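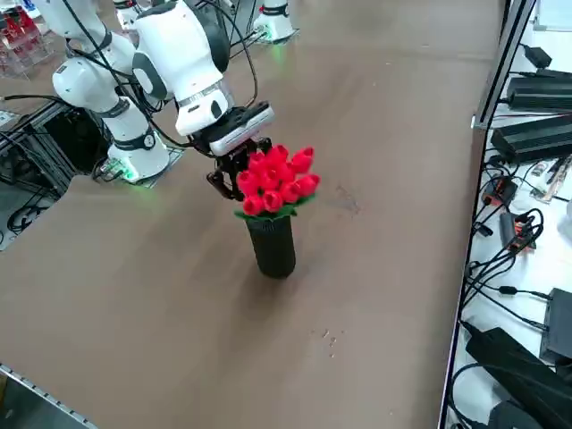

Stirkurora Opens Bursary for Young Women Returning to School

RETAVTHORPE, July 26, 2024 - Stirkurora, a charity that supports girls' education, today opened applications for a bursary aimed at young women who left secondary school before their final exams. The fund will pay for 68 places in its first year.

Each bursary covers tuition, exam fees, a uniform and two sets of textbooks. Students who live more than an hour's walk from school can also ask for help with boarding. Mothers of small children may apply for a child care allowance, paid monthly to a registered minder or to a relative.

The charity ran a survey in May in the villages north of Retavthorpe. It spoke with 536 women who had dropped out of school. Fees were the most common reason given, followed by pregnancy and the need to look after a sick parent.

"Most of the women we met wanted to go back and had already asked a school what it would cost," said Vega Marín, program manager at Stirkurora. "They know which form they stopped in and which subjects they would need to repeat. We want to pay the bill and then stay in touch through the exams."

Applicants must be 30 or younger and must have finished primary school. School records are helpful but not required. Anyone whose papers have been lost can take a short placement test at the Saavedra Learning Center, where staff will also help with the form. Applications can be made in person or by letter, and a parent or guardian does not need to sign for applicants over 18.

Students will be matched with a mentor through Plavik, the charity's existing program for school leavers. Plavik has 700 members, many of them teachers, nurses and shop owners who grew up in the district. Mentors meet their students twice a term.

Successful applicants will be told by letter. Forms are available from the Stirkurora office in Retavthorpe and from the Saavedra Learning Center.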